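Sowerby Good Practice Guide for Handheld Gripper Work, second edition: a review

Anyone who has sat through a vendor presentation on robot training data knows the slide about quality. It has a checkmark on it. The Sowerby guide promises to put something behind the checkmark, and after using it through most of August I'd say it gets halfway.

What you pay for is a binder, a PDF of the same pages, and a set of table cards. The price is 348 dollars for a single site. The guide covers people working with handheld grippers on household tasks: folding, sorting, putting things away. It doesn't cover robot arms at all, and the introduction says so in plain terms, which I appreciated after the Drillex handbook, where you have to get to the appendix to learn the same thing.

There are 13 rules. Four are about the workspace, five about how the operator moves, and the rest about record keeping. I read them with a pencil in hand, and by the end there were a lot of question marks in the margins.

The workspace rules are the strongest part. Keep the surface one plain color. Put away anything that isn't part of the task. Agree on a starting layout for the item and write it down. All sensible, all things a decent team does already, and I'm not sure they needed 22 pages. The rule on loose items is a good one but badly worded. It says the surface must be "clear of foreign objects" and never defines foreign. Is a measuring stick foreign? Is a power strip, if the table is where the outlets are? Two careful people could read that line and set up two different tables, and a standard that allows that hasn't standardized much.

Clothing gets its own chapter, and this is where I started to lose patience. The guide wants every garment laid flat with the sleeves out before the first grasp. Fine for a shirt. But it treats the flat layout as the whole job, and the difficult part of cloth is everything that comes once it stops being flat.

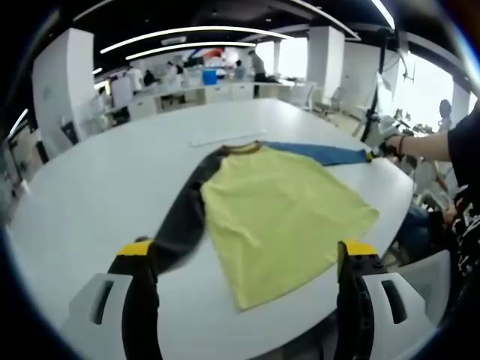
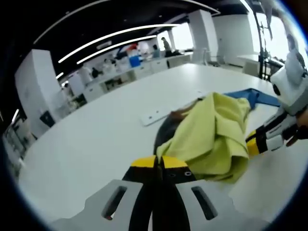
Photos: Brivov. A long-sleeved shirt laid out on the table, top; bunched cloth under the gripper fingers, bottom.

For the bunched stage the guide offers a single paragraph. It tells the operator to "maintain a natural grasp," and I have no idea how you would check that. Compare the Karnico checklist, which is free and ugly and only two pages long, but at least asks you to log a dropped grasp as a dropped grasp and keep going. Sowerby says to discard and start over. I think that's bad advice. If you throw out every fumble, you end up with a pile of recordings in which cloth always behaves, and then everyone acts surprised when the robot meets a real laundry pile.

The two-person section is better than I expected. When one person holds a sleeve by hand and another works the gripper, the guide asks for the helper's role to be noted in the log. It asks the same when two grippers share a garment. Good. It then spoils things a little by allowing the note to be "added retrospectively where practical" – and we all know what that does to a log.

Then there's the evidence. The back cover says the rules were tested over 2434 sessions. I looked for how many of those involved cloth, how many operators took part, and what they counted as a pass. None of it is in the binder. I wrote in to ask and got a polite reply with a link to the back cover. The license also caps you at 3000 recordings a year before a higher fee kicks in, an odd thing to attach to a set of rules. I've never had a tape measure bill me by the inch.

The table cards are nice. Heavy stock, big type, and a matte finish that doesn't throw glare. I kept those out. The binder went on the shelf after the second week.

Worth buying? For a new team with no habits of its own, maybe, if somebody else is paying. A team that already writes down its layouts and keeps its failures can take the Karnico pages, add a line about helpers, and wait for a third edition. I'd want to see a proper chapter on crumpled fabric in it, and the test numbers broken out by task.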